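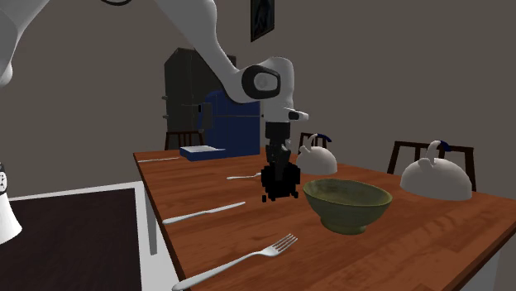 Simulated white robot arm above a long wooden table.

Pre-season ground inspection, Çınar Park
Home ground of Belis FC, September
Inspector: Wondimu Nigatu
Marks used: OK / FIX / FAIL / NOT SHOWN (I asked to see it and was not shown it)

Read this before you read the marks. The club sent me its own completed copy of this checklist a week ahead, with every line ticked OK in the same pen. I did not use it.

1. PLAYING SURFACE

1.1 Surface level, no holes or ruts: FIX
Two dips in the north goalmouth, both deep enough to turn an ankle. The club says they were filled in the summer. If so, whatever went in has gone somewhere else.

1.2 Sprinkler heads flush with turf: FAIL
The one near the east corner flag stands proud of the grass. I was told players "know it's there." Visiting players don't.

1.3 Run-off clear on all sides: OK
Clear when I walked it. Last year the spare goals were dragged back into the run-off by the second home match, so I'd like a stadium steward to look again an hour before each kickoff.

1.4 Line marking material: OK
Tub and data sheet seen.

2. GOALS AND FIXED EQUIPMENT

2.1 Match goals anchored: OK
Pulled hard on both. No movement.

2.2 Portable training goals anchored or chained: FAIL
Four goals, one chain, no padlock. Sandbags were brought out while I was standing there. They were dry and clean and I doubt they had spent a night outdoors. Do not use these goals with the youth teams until each one has its own anchor.

2.3 Net hooks, no open metal: FIX
Three open metal hooks on the south goal. Plastic clips cost next to nothing.

2.4 Dugouts fixed to base: OK
The away dugout has a cracked rear panel. Not dangerous yet.

3. SPECTATOR AREAS

3.1 Capacity sign matches certificate: FAIL
The certificate for the main stand says 299. The sign by the turnstile says 356. I asked which number the gate staff work to and got two answers from two people. Take the sign down. Until that is done I don't accept any attendance figure the club gives me for this stand.

3.2 Handrails: FIX
Loose at the top of stairway B. It was on last year's list too, marked "in hand."

3.3 Stair edges marked: OK
Fresh yellow paint. Slightly tacky, so I assume my visit had something to do with it, but paint is paint.

3.4 Barrier behind south goal: NOT SHOWN
The load test report from Iltari was "in the other office." Please send it. A phone call telling me it passed will not do.

3.5 Seats secure: FIX
Tried 20 seats in row C by hand. Five rocked. The club would like me to say the rest of the row is fine and I can't, as I didn't try the rest of the row.

4. EXITS AND EMERGENCY ACCESS

4.1 Exit gates open outward and unlocked on match day: FIX
Gate 2 opens outward for half its swing and then meets a recycling bin. Move the bin.

4.2 Ambulance route clear: FAIL
Team bus parked across it. The explanation was that the bus is only there on days without a match. There is training on this pitch on days without a match.

4.3 Defibrillator present, in date, reachable: OK
Cabinet unlocked, pads in date, battery light green. Best-kept item on the site.

4.4 Stretcher at pitch side: OK
One strap is frayed. Replace when convenient, and by that I mean this month.

4.5 Emergency lighting: NOT SHOWN
I asked for the test switch. The key holder had left at 4:30 p.m.

5. FLOODLIGHTS

5.1 Masts, visual check from ground: OK
No visible rust at the bases. That says little about anything higher up.

5.2 Control box locked: FAIL
Closed with tape.

5.3 Light readings: NOT SHOWN
Vastel, who fitted the new lamps, claim 100 percent even coverage across the pitch. I have never seen that on any ground at any level. I want the readings taken at each grid point, with the meter's calibration slip attached.

6. CLUB COMMENTS AND REPLY

Club: "We feel the overall picture is very positive and that most items are minor."
Reply: Five items failed and three were not shown. A rocking seat is minor. Unanchored goals are not.

Club: "Can the ground be passed on condition the work is done before the first home game?"
Reply: I'll come back when the work is done, and I'll pick the time.

RESULT: Not passed. Senior training may continue on the pitch once the sprinkler head in 1.2 is lowered and the bus is moved. No spectators in the main stand until 3.1 and 3.4 are closed.

Signed: W. Nigatu
Signed for the club: left blank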